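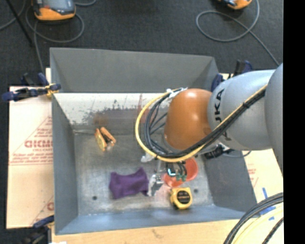 June, Tatport cell, afternoon

The arm stopped again in the bin today, with the same fault as before: force limit on the wrist, going down. This is the third stop since we changed to the deep bin, and I want to write it down properly before I forget the order of things. The load is our usual mixed one, with the purple cloth, the bowl, the tape measure and the orange hand clamp. What I did not respect enough until now is the cable loop on the wrist. It stands out in a wide loop to the left, and when the gripper finger is down between the cloth and the bowl, the loop takes a lot of room inside the walls. The connector on the other side is against the right wall, so there is very little place to go in that direction.

What happened. I started the run after lunch at the slow speed. The first 14 picks were normal. On the next one the target was the bowl, the planner chose a path close to the right wall, and at the bottom of the move the force went up quickly and the arm stopped. I did not hear any hard knock, only the brakes. I pressed the emergency stop anyway and waited before I opened the gate.

From the log: the force limit is set to 300 N, and the value was already rising some 8 mm before the planned grasp height. So the finger was not yet where it should touch anything. My first idea was that the finger hit the edge of the bowl, but the bowl had no mark and neither had the fingertip. My second idea is the connector on the wrist. I think it was pressing on the wall, and the bin is held with clamps so it could not slide away. If this is right, the clamps are doing their work and the fault is in our model.

I checked the model with the Hrynyshyn tool. The collision shape for the wrist is a plain cylinder. The connector is not in it, and the cable loop is also not in it. The shape was made for the Nodesdale cell, where the parts lie on an open table and it does not matter. We copied the file when we moved here and I was the one who copied it, so this is my mistake and I should have looked.

What I did after:
Moved the arm up by hand guiding, at the lowest speed, with the second person holding the enabling switch.
Looked at the connector. The housing is scratched, but I cannot say if the scratch is new. The pins are straight.
Pulled gently on each cable tie. All hold.
Opened and closed the gripper 6 times from the pendant. No errors, the status light stayed on.
Lowered the force limit to half for now. It will stop more often, I know.

One thing about safety which I do not like. After the stop, the screen offered "resume" and the arm would have continued downwards from the same point. With the connector pressed on the wall this could break it, or pull out the cable behind it. Please do not press resume after a force stop inside the bin. Go to manual, lift straight up, look, and only then restart the job from the beginning. I have put a paper note on the pendant with the same words.

To do:
Add a box for the connector and a bigger shape for the cable loop. I have to measure the loop in several wrist positions, as it opens differently when the wrist turns.
Ask Andwood if they have an angled connector. With this one we lose the whole strip along the wall.
Forbid wrist angles which turn the connector to the near wall when the target is in the right half of the bin.
Change the resume behaviour in the job file. I am not sure if we are allowed to do it ourselves or if it needs a new risk check. To ask.

Not solved: why the first stop, before these two, came at the left wall. The connector cannot explain it. It could be the loop touching, but a soft loop should not give such a high force, unless it was caught on the rim. I did not save the log of that one. From now on I save every log, also for small stops.

The cell is left in manual mode, air off, key in the box. Please do not run the bin job until the new shape is loaded.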